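Where Does the Noise Go? Sound in a Shared Study Space
Project report by Caroline Mabula and Kanini Shirima

We picked this topic in March, after trying to study for a chemistry test on the second floor of the Garkosden building and hearing every word of a stranger's phone call from the far side of the room. How does one voice travel that far? We had to find out!

Sound moves through air as small changes in pressure. When it reaches a surface, some of it bounces back, some soaks in, and some passes through. Hard, smooth surfaces bounce most of it, so a room full of them stays loud long after a chair has scraped. Soft things like curtains and thick cushions soak up more, especially the high notes. Low notes are stubborn — they bend around nearly anything.

We made our test sound with a small speaker playing the same clip of someone reading aloud. Caroline ran the speaker and Kanini took the readings with the Plornent meter we borrowed from the physics lab. By the end we had 2,314 readings, 900 of them taken before eight in the morning, when the building is at its quietest (we got very good at waking up early).

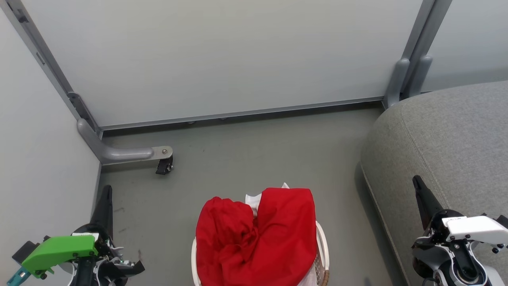 The part we loved most was learning about gaps. We had both assumed that a thicker divider was the answer to everything. But sound slips under and over a divider so easily that a small opening can undo a lot of good material. In our tests, rolling up a blanket and pushing it along the floor made a bigger difference than hanging that same blanket over the top, and we repeated it three times because we didn't believe it.

Corners surprised us too. Two hard walls that meet send sound back toward the middle of the room, and the meter read higher there than a few steps out.

We also asked other students where they like to sit. Most chose spots by the windows, even though those were some of our loudest! Kanini thinks daylight matters more to people than quiet, and we would love to test that next term in the Biwott reading room, which has a carpet and a much lower ceiling.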